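Cell notes: finger care on the Stirnarov hand gripper
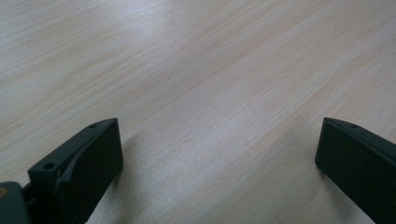 Checking the fingers before a shift

The hand-held gripper at the Ogilvie bench is used more hours per week than any other tool in the cell, and the fingers take most of the wear. The procedure below replaces the one printed in the October newsletter. It applies to the dark stepped fingers only. The older straight fingers are still covered by the sheet in the Bromulari cabinet.

Start with the gripper fully open over bare tabletop, fingers pointing away from you. Look at the two inner faces first. They should be flat from tip to base, with no nicks along the top edge. A matte, slightly rough surface is normal for these parts and should not be sanded. A shiny patch on an inner face means the material has been rubbed down at that spot. Write the finger's side and the date on the wear sheet and carry on; a finger with shiny patches may stay in use until it fails the slip test.

Next, check the small round holes in the top faces. Clear dust with a dry brush. Do not use a pick or a drill bit, which will widen the hole and leave a burr that lifts the seating gauge.

Linkage and mounting block

Open and close the gripper 12 times by hand at slow speed. Both fingers should start to move together and stop together. If one lags, look at the narrow link between the finger base and the mounting block. Lint and wood dust collect there, and the area is in shadow under bench lighting, so use the small lamp. Wipe with a dry cloth. No oil on the link. Oil travels down the finger and ends up on the inner face.

With the gripper closed on the gauge strip, try to rock each finger sideways. Any play you can feel is too much. Tighten the base screws a little at a time, switching from left to right, and repeat the rocking check after each pass. Stop if a screw turns without getting tighter. The finger has to come off and go to Erneo for a new insert.

Slip test

Close on the 8 mm test block and lift it clear of the table. Hold for 5 seconds, then tilt the gripper until the fingers are level and hold again. The block must not shift in either position. Run the test 2 times. One failure means cleaning both inner faces with a damp cloth, drying them and starting over. A second failure means a new pair. Fingers are changed in pairs, even when only one shows wear, and the old pair goes in the gray return bag with the wear sheet folded inside.

Resetting the opening

After any finger change the open and closed positions have to be taught again. Close the gripper with nothing between the fingers and store that as zero. Open it to the stop and store that as full width. If the stored width differs from the value on the cell card, check that both fingers are seated against the step before you accept it. Most bad readings in the Stirnarov log came from a finger seated slightly high.

Blank wear sheets are in the top drawer at the Ogilvie bench. The next parts order closes on March 19, 2025. Requests for spare finger pairs should list the gripper number and the date of the last change.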